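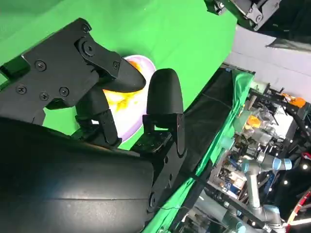

A black gripper in close-up.

The Grain Before the Glass

Malt accounts for most of what goes into a beer and very little of what is written about it. Hops are named on labels and yeast strains are traded like family recipes, while the barley that supplies the color, the sugar and much of the flavor is usually bought by the pallet from a distant plant. In Girketdale, a farming district where barley was grown mainly for feed, a small malt house has spent its first years trying to alter that arrangement.

The Wollus Malt House occupies a former seed store at the northern end of the valley. It produced 242 tons of malt last year, all of it turned by hand and rake on a tiled floor. Barley is steeped for two days, spread to a depth of several inches and left to sprout before it is moved to the kiln. The method is slow and depends on the weather. In August the floor becomes too warm for even growth, and production stops until the nights cool.

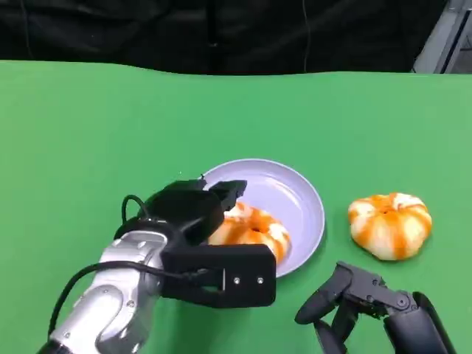 Erick Kirui is not persuaded that the floor itself deserves the credit. The larger gain, he argues, came when growers were paid for low protein instead of high yield, and the same barley would make respectable malt in a modern drum.

The contract he refers to was introduced with the second harvest. Growers receive a premium of 37 dollars a ton when their grain tests within an agreed protein range, and the standard feed price when it does not. The arrangement now covers 545 acres. Most of that land is planted with Umow, a two-row spring variety that stands up well to wind but ripens unevenly on the wetter fields near the river.

Brewers have had to adjust as well. Floor malt varies from one batch to the next, and the Lehtinen brewery, the largest customer in the district, rewrote its mash schedule twice before its pale lager settled. Its brewers now ask for a sample of every lot – an ounce or two is sufficient – and steep it in hot water to judge the flavor before the sacks are opened.

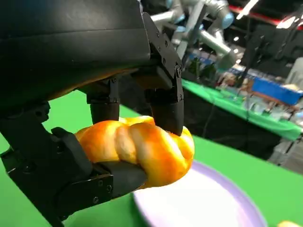
A braided roll with a glossy, golden-orange crust, held in a black robotic hand.

Cost remains the principal difficulty. A sack from Wollus sells for almost twice the price of an imported equivalent, and a brewery filling 3,019 kegs a year will notice the difference. Several have chosen to use local malt in a single seasonal beer and to buy the remainder elsewhere. The malt house has responded with smaller orders and shared deliveries,
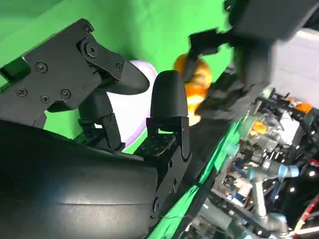 and with a storage plan under which brewers may reserve grain at harvest and pay for it as it is malted. A second kiln is under discussion. It would shorten the wait for darker malts, which at present are made only when the pale orders have been filled.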